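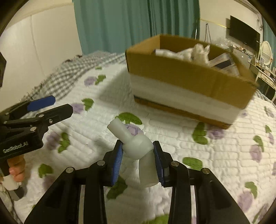

Sorting a box of plastic pipe fittings (without losing half of them)

Quick one this week. Tuesday night job, took me most of an evening because I did it in the wrong order. Do it in this order instead.

Spread out somewhere soft

Bed is great for this. Quilted bedspread even better, round bits don't roll off like they do on the bench. Put an old sheet down first if the fittings have been under a sink. Ask me how I know.

Keep the cardboard box open next to you. Anything you're not sure of goes straight back in, decide later.

Elbows first

Easiest to spot, so get them out of the way. Look at both ends before you put one in a pile! Plenty of white elbows have a narrow spout one side and a wider socket on the other, and from across the room they look just like the equal ones. Different pile. Then straights, then tees, then caps.

Check each one

- Hold it up to a lamp. The frosted translucent kind show cracks nicely, solid white ones you have to feel with a fingernail.
- Look at the rim of the socket. Nicks there = drip later.
- Old glue inside? Bin it. Not worth the scraping.
- Threads full of tape, pick it out with a toothpick.

Cleaning

Warm water, drop of dish soap, old toothbrush. Chalky ones get vinegar, half an hour, rinse well. No boiling water, it can warp thin plastic and then nothing seals. Dry them seperately on a towel, open end down.

Storing

Zip bags, one size per bag, write the size on the bag with a marker BEFORE you fill it. I had a Fimavstead drawer unit for a while, drawers too shallow for anything with a bend in it. Back to bags in a shoebox. Rubber washers in there own little bag, they dry out if they rattle around loose.

How many to keep

2 or 3 of each size you really use. 5 if it's the kind under the kitchen sink. You don't need 100 of anything. Extras went to the swap shelf at the hardware store in Siltport, gone by the weekend.

Next time: hose clips, same box, worse mess.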